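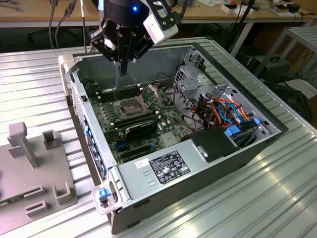
Testbridge runs an open day for its automation lab each spring, and this year I went mostly to see the PC rework cell. The demonstration was built around the Fultik gripper package, sold through Bollness to small repair and recycling shops. I fix office computers for a living, so I wanted to know if it could handle the fussy part of the job. The target was a desktop tower on its side with the CPU socket open and empty, which is a fair test. Bent contacts are the quickest way I know to ruin a board.

The session I joined had 19 visitors and lasted 50 minutes. Staff explained the setup, ran the arm at a slow speed, and took questions. You stand close enough to follow the fingers, but the talk was hard to hear over the room fans. 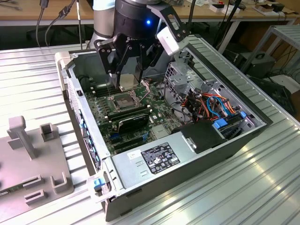 The gripper over the socket area, with the wrist camera on its right side.

What I liked: the fingers are narrow, and they reach down past the memory slots without needing much room. The camera rides on the wrist, so it looks at the part from close up. The gray fixture next to the case is a plain piece of work, and I would copy the idea for my own bench.

What I liked less: everything depends on the case sitting where the program expects it. I asked about towers of other sizes and was told each model needs its own setup, which takes 4 hours. For a shop like mine, with a different machine on the bench every time, that is too long. Loose cables are another worry – the drive side of this case had a whole bundle of them, and I got no clear answer on how the arm would deal with wires in the way.

The printed handout is good. The full manual, written by Krajčí, runs to 337 pages and was there to look through. Entry was free. The next open day is in October, and I would go again if they show a second type of case.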